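Anyone else's laundry room getting robots? Ours started in June
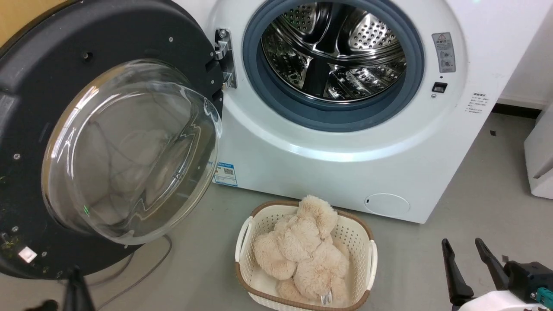

Workplace Talk > Cleaning, Laundry & Care

mahuika_mornings wrote:
I work in the laundry at Lotska, a toy lending library in Stundimham. Families borrow, bring back, and everything soft gets washed before it goes out again. Since June we've had a two-armed robot doing the front loaders, and I have to tell somebody because I am loving it! It opens the door, takes a plush out of the basket, puts it in, goes back for the next one. Slow, yes. But I used to do 39 loads a week on my knees and my back has stopped complaining. Now I spend the mornings on mending, which I'm good at and never had time for — eyes, seams, restuffing, all of it.

Any other shops doing this? How did your shifts change?

drumroll14 wrote:
Congrats on the back! How does it do with tags? Our plush all carry a barcode tag and I'd worry about a gripper grabbing that and pulling it clean off.

mahuika_mornings wrote:
It did that in the first weeks. Sotiris Dimitriou (he runs our floor) had us lay the toys tag side down for a while, then the Lakitz people changed something in the settings and now it mostly goes for the belly. I still sew on a tag now and then.

lintcatcher wrote:
I'm glad you're happy, I mean that, but I'd like to hear from whoever had the hours you don't have anymore. We got automated folding at my last place and there were 9 of us before and 4 after. Everyone was told they'd be moving to "more interesting work" there too.

mahuika_mornings wrote:
Fair question. Nobody was let go here. One person left in the summer and wasn't replaced, and I know that counts for something. The rest of us kept our hours, and we got it in writing before the thing was plugged in. I'd tell anyone to ask for that.

lintcatcher wrote:
Not replacing people is how it starts, in my experience. Good on you for getting it in writing though. Does it have an end date?

mahuika_mornings wrote:
It does, next year. We'll be asking again.

H_Dhillon wrote:
Huguette Dhillon here, I do the evening shift at the same place. I'm a bit less in love with it than my coworker, haha. In the evening you're mostly alone with it, and when it stops halfway with a bear in its hand you're the one who has to sort it out. I had two days of training and could have used a week. Door seals and filters are still ours as well, it doesn't touch those. But would I go back to hauling every basket myself? No way!

drumroll14 wrote:
Two days seems short. Did they pay you extra for looking after it?

H_Dhillon wrote:
A little, after we asked. Ask first, people.

softcycle wrote:
Hotel laundry here, 14 machines, no robots. I'd take one tomorrow for the bottom row. Does it check the drum before it loads? We find socks in there all the time.

mahuika_mornings wrote:
I still look in myself before each load. Old habit — and I like to give the drum a spin by hand. Will post again once we've tried it on the big floor cushions, I can't wait to see how that goes!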